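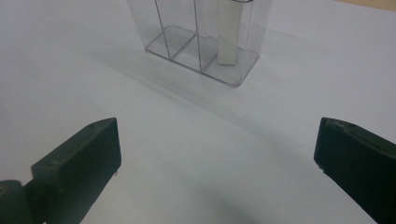
From: Hatice Tekin
To: smallparts-storage list
Date: Oct 8, 2019
Subject: Re: Clear divided boxes or go back to trays?

Dee wrote:

> I have had it with my supply drawer and I want to ask before I spend
> more money. I bought two of the clear divided boxes in June for the
> white stuff: chalk, erasers, the soap blocks I use for practice
> carving, wax sticks, the lot. The idea was that I would see what I
> had without opening anything.
>
> What happened is that everything lies down. I put a block in, it
> tips over into the corner, the next one lands on top of it, and in a
> week I am digging around the same way I did with the old cookie tin.
> The clear walls are nice but white things in a clear box on a white
> shelf are not easy to tell apart. The dust shows too.
>
> My drawer is the Mallex one, 300 mm front to back on the inside.
> The boxes fit with room behind them and that room fills up with
> junk.
>
> Questions:
>
> 1. Do people stand long things up or lay them flat?
> 2. Do you fill all the compartments or leave some empty?
> 3. Does anybody label clear boxes, or does that defeat the purpose?
> 4. Is there a good way to clean them? Mine have a haze on the
> inside.
>
> I am ready to go back to the wooden trays, so talk me out of it or
> don't.
>
> Dee

Hi Dee, hi all,

I'd keep the boxes. I had the same trouble with mine for most of a year and the boxes were only part of it. I'll take your questions in order and then say how I set mine up, which takes about as long as a cup of coffee.

1. Stand up or lay flat

Stand them up if they will stand. A block on its end takes very little floor and you can get two fingers around the top of it. A block lying down takes the whole compartment and you have to tilt it against a wall to get it out, and that is where the scratches in the plastic come from.

I put the block against a divider, not in the middle. With the divider on one side it has something to lean on, and the gap is all on the other side where your fingers go. If the compartment is so wide that it falls over anyway, the compartment is wrong for that item and you should put something else in it. Soap is heavy enough to stay put. Chalk is not, and a single stick of chalk will never stand in a wide compartment no matter what you do. Chalk goes in as a bunch or it goes in something else.

The exception is anything soft. Wax sticks bend if they lean on a wall through a warm summer. I lay those flat in the lid of an old box.

2. Empty compartments

Leave some. I know it looks like wasted space. When every compartment is full, the next thing you buy has nowhere to go, so it lands on top of something, and then you have the cookie tin again. In a box with three compartments I'll have one in use for a long time before I decide on the others. I think people fill a box on the first day for the satisfaction of it and then spend a month looking for things.

3. Labels

I label the drawer front and not the box. A label on a clear wall hides the thing you wanted to see, and the glue yellows. If you have two white things that look alike, like your soap and your erasers, keep them in different boxes and don't count on the label. I did try a strip of paper on the underside, facing up. It works until you put something on it.

4. Haze

Some of it is soap dust and comes off with lukewarm water and a drop of dish soap. Use your fingers or a soft cloth. Do not use paper towels, they scratch. Do not use window cleaner or alcohol on acrylic, I ruined a Trulico box that way and it has fine cracks all along the bottom corners now. If the haze is still there after it dries, it is scratches and you can live with it.

Drying matters more than washing. Water sits in the bottom corners of the compartments where the divider meets the floor. I turn the box upside down on a dish rack and leave it overnight.

About the space behind the boxes in your drawer: the Trulico boxes I have are 208 mm long, so in a 300 mm drawer you would have a strip left over at the back. I put a piece of wood across it so nothing can get in. You could also turn one box sideways back there if it is narrow enough. The small Stirkow ones are 69 mm wide and would go in with a little slack. I paid 26 dollars for a set of those at the Akinola Street store, which I thought was too much, but they have held up.

Now how I set mine up.

Step 1. Take everything out of the box and the drawer, both. If you only do the box you will find more of the same things in the drawer later.

Step 2. Cover part of the table with a plain sheet. I like a pale one. Crumbs of chalk and soap don't show much on it but you can feel them, and when you are done you pick the sheet up by the corners and shake it outside. A sheet also keeps the box from sliding. Leave bare table past the far edge of it if you can – that is where the rejects go.

Step 3. Set the box toward the back and off to one side, at whichever side your better hand is. Mine goes to the right. If it is in the middle you will keep reaching around it.

Step 4. Lay the pieces down on the near part of the sheet, well apart. Start with one block. Pick it up while it is lying at an angle to you, it is easier on the wrist than when it is square to the table edge. Keep both arms free of the box until you have decided which compartment you are going for. 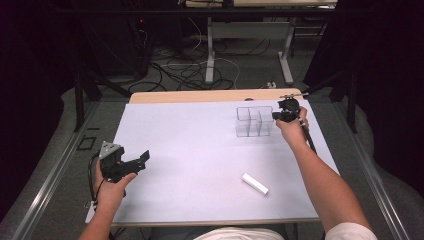 Step 5. Lower the block in end first. Let the bottom touch the floor of the compartment before you let go. If you drop it the last inch it will chip, and if it is soap the chip sticks to the plastic and that is your haze.

Step 6. Look at it from the side. If the top is above the rim, decide whether you mind. In an open box it does not matter. In a drawer it matters a lot, so close the drawer slowly the first time. I have a nick in one drawer frame from not doing this.

Step 7. Move the box around a little, the way it would move when you open the drawer. If the block falls, try it against the other divider. If it falls again, change compartments.

Step 8. Do the rest, one kind at a time. Stop when a compartment has enough in it that you can't get your fingers in.

Step 9. Whatever is left over on the sheet is extra. I have a paper bag for extras that goes on the closet shelf, and when something in the box runs out I go to the bag first and not to the store. This has saved me more money than the boxes cost.

White on white

You asked about telling white things apart on a white shelf and I don't have a complete answer. A clear box on a white surface does tend to disappear, and all you really see is the edges where the light catches. Turning the box so a corner points at you helps some, you can then see where one compartment stops and the next one starts. Colored paper under the box helps more. I use dark blue in the drawer. Cut it a little smaller than the drawer so it doesn't curl up at the sides. It also shows the dust, which you may or may not want.

Wooden trays

I have nothing against them and I still use two for pencils and knives. For soap I would not. The wood takes up the smell and the oil, and after a while everything else in the tray smells of it too. Chalk is fine in wood.

If you do want to go back, you could try it with half of your things first and leave the other half in the clear boxes until spring. Then you would know and not have to buy anything.

One question back to you and to the list. Do the dividers in your boxes come out? Mine are glued. I have seen the kind with slots, where you can slide the dividers in and out, and I would like to know if they stay up when something heavy leans on them. The ones I handled in the store felt loose, but there was nothing in them. I'd be interested in a used one if anyone has one they don't want, any size up to what will fit the Mallex drawer. I can pay postage.

Hatice Tekin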